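Search this site Enter keyword Go

Sorting and packing assistants wanted, Grindthorpe (part-time, from September)

We are a small workshop in Grindthorpe which receives used household and hobby articles, sorts them, cleans them and packs them again for schools and clubs. For the autumn we look for 3 assistants. The work is calm, but it asks for patience and good eyes, and one must like small things.

Most of what comes to our tables is plastic and rubber: caps, bulbs, collars, tubes, lids, droppers. Many pieces arrive in mixed boxes without any list. The assistant takes each piece in the hand, looks if it has cracks or only scuff marks, and decides in which tray it belongs. Light scuffs are allowed. Pieces with old tape or labels go first to the cleaning table, where Inna Kuzmenko will show you how we remove the glue.

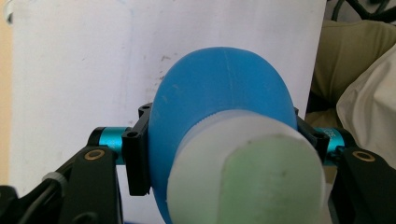 Parts that belong together should stay together. Please do not pull a cap from its body only to see how it is fixed, as we have lost several good sets in this manner. If you are not sure what a piece is, you put it in the tray marked "Ask" and Shota Takeda looks at it at the end of the shift. It is no shame to fill this tray in your first weeks.

What we offer: 16 hours in the week, divided in four mornings, a paid training week, and a bus ticket for those who come from Emthorpe. The workroom is on the ground floor, and you can sit or stand as you prefer.

What we ask: you can read and write simple English for the box labels, you can lift a full tray, and you can come in time. Experience in packing is welcome but not necessary. Persons who had a long pause from work are invited to apply also.

To apply, please write a short letter (one page is enough) to Georges Sleiman, Rowlands Workshop, 47 Dorkska Road, Grindthorpe, and put the reference 1336 on the envelope. Tell us which mornings are possible for you. We will invite suitable persons for a trial morning, which is paid as a normal one. Certificates can be brought on that day, please do not send originals by post.

Notice placed May 23, 2020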